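Plarik makes the Lobo recording kit for shops and small labs that want to teach an arm by showing it, one pick at a time. You guide the arm through the job, the wrist camera watches along with you, and every run is saved as its own example, ready for training.

We're fond of small parts here in Lotden, and most of our own practice sets are built on them. A green-capped pushbutton switch on a plain brown table, with the fingers open and still well short of it, is the sort of approach we like to record over and over, from every angle we can think of.

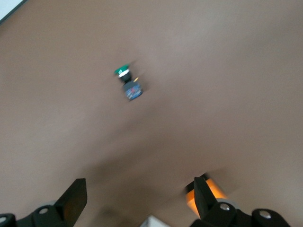
## What comes with it

- Wrist camera and bracket
- Hand controller with a 3 m cable
- Lobo recording software, with room for 300 runs per session
- The Usovton starter set: 296 recorded picks, sorted by part

Plan on about 40 minutes for your first setup, and do keep the fast, smeary runs along with the crisp ones (you can tag them and decide later!). Spare cables and brackets are listed on the Lobo parts page.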